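Chapter 3
Succession and Other Accidents

Most invented kingdoms fall twice: once in the story, and once when a reader asks who was feeding the army. In the Jirkness cycle, the throne of Dumholm changes hands in 2 pages, while the siege of Cadov takes 500. This chapter looks at how serial fantasy handles an heir nobody wanted — least of all the writer, who must now find him something to do until October.

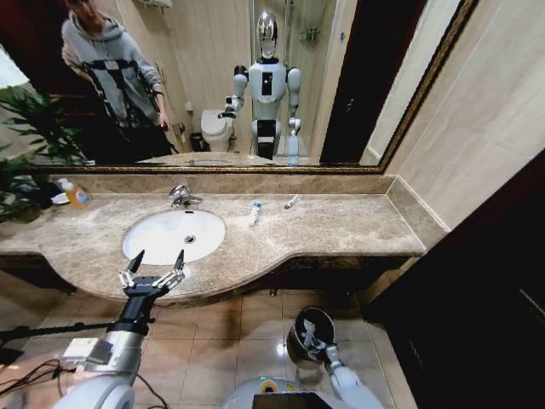
Ruby-Lee Tapsell objects that the siege is the good part, and that she would gladly trade the heir for another month of it.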